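Juli, kurz vor Mitternacht

Ich sollte längst schlafen, aber mein Kopf läuft noch durch fremde Flure. Zwei Besichtigungen an einem Tag, das mache ich nie wieder! (Habe ich nach dem letzten Mal auch schon geschrieben, ich habe eben zurückgeblättert.)

## Vormittags: Dundport

Erst die Wohnung im Haus Mizuno. Im Exposé stand »lichtdurchflutet mit Blick ins Grüne«, und das Grüne war eine Thuja. Eine sehr hohe, immerhin. 85 Quadratmeter, dritter Stock, Aufzug geht, Küche bleibt drin, will der Verkäufer aber extra bezahlt haben, und zwar so, als hätte er sie gestern gekauft. Die Schubladen klemmen!

Anahera Rakena von Kodus hat uns alles gezeigt. Ich mag sie, sie redet nicht die ganze Zeit, und wenn man etwas fragt, blättert sie tatsächlich in ihren Unterlagen nach. Hausgeld 300 Euro im Monat, Rücklage ist da, das Dach wurde in der letzten Versammlung vertagt. »Vertagt« ist so ein Wort. Ich habe mir die Protokolle schicken lassen und werde sie lesen, auch wenn ich dabei wahrscheinlich auf dem Sofa einschlafe.

Schön war der Balkon. Ich stand da draußen und konnte ein Stück Hafen sehen, wenn ich mich ans Geländer gelehnt habe, und unten hat jemand Klavier geübt, immer dieselben paar Takte. Das kann man nun lieben oder hassen. Ich glaube, ich fand es schön, aber ich muss ja auch nicht jeden Abend damit kochen. Das zweite Zimmer ist leider ein Schlauch, da bekommt man ein Bett hinein und kommt dann seitlich wieder heraus, mehr ist nicht drin. Als Arbeitszimmer ginge es. Als Gästezimmer würde Mama drei Tage lang nichts sagen und am vierten abreisen.

Mittags haben wir im Auto belegte Brötchen gegessen und gerechnet. Auf der Rückseite vom Exposé, mit einem Kuli, der nicht mehr wollte. Grunderwerbsteuer vergesse ich jedes Mal, jedes Mal!
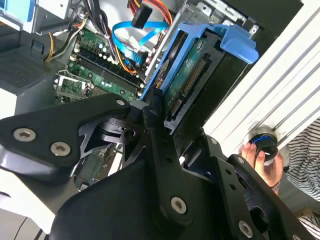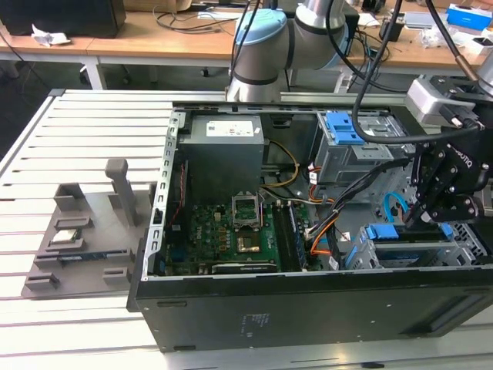
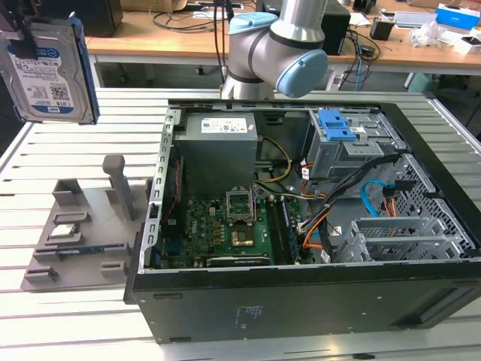
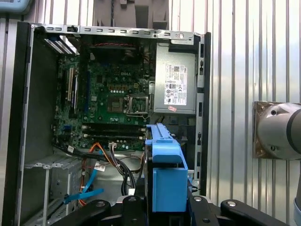

## Nachmittags: Hindotley

Und dann das Häuschen. Ach, das Häuschen. Ende einer Sackgasse, Klinker, grüne Haustür mit so einem Messingklopfer, und ich war schon verloren, bevor wir überhaupt drin waren. 613 Quadratmeter Grundstück, das meiste davon hinten raus, mit alten Apfelbäumen und einem Schuppen, in dem es nach Rasenmäher riecht. Die Familie hat die Großmutter dort wohnen gehabt, bis sie ins Heim gezogen ist, und im Flur hingen noch die Striche am Türrahmen, wie groß die Enkel waren. Da musste ich kurz aus dem Fenster gucken.

Aber (jetzt die vernünftige Stimme): Im Keller ist die Wand zur Straße feucht, das konnte ich mit der Hand fühlen. Die Heizung ist älter als unsere Ehe. Im Bad rosa Fliesen bis unter die Decke, die würde ich sogar lassen, ehrlich gesagt, die sind so scheußlich, dass sie wieder gut sind. Die Fenster oben sind einfach verglast, das Exposé nennt sie »original erhalten«. Und der Energieausweis hat eine Farbe, die ich bisher nur von Warnwesten kannte.

Anahera Rakena meinte, beim Preis sei noch Luft, sie dürfe nur nicht sagen, wie viel. Ich habe gefragt, ob sie wenigstens nicken könne, wenn ich eine Zahl nenne. Konnte sie nicht. Gelacht hat sie trotzdem.

Er hat auf der Heimfahrt kaum gesprochen, und ich weiß dann immer schon, dass er im Kopf Leitungen aus der Wand reißt. An der Tankstelle sagte er plötzlich: »Den Schuppen könnte man isolieren.« Also mag er es auch!

## Was jetzt noch offen ist

- Gutachter für den Keller anrufen, gleich morgen früh, vor der Arbeit
- bei Kodus nachfragen, ob im Grundbuch ein Wegerecht steht (der Trampelpfad hinten am Zaun gefällt mir nicht)
- Protokolle aus dem Haus Mizuno lesen
- Bank: wie lange gilt die Zusage eigentlich noch?
- den Zollstock aus dem Auto holen, bevor er wieder verschwindet

Die nächste Tasse Tee lasse ich jetzt weg, sonst liege ich bis drei wach und richte Zimmer ein, die uns nicht gehören. Den Küchentisch habe ich in Gedanken schon unter das Fenster zum Garten gestellt. Die Bank an die Wand, die blauen Kissen drauf. Morgen messe ich aus, ob die überhaupt durch den Flur passt.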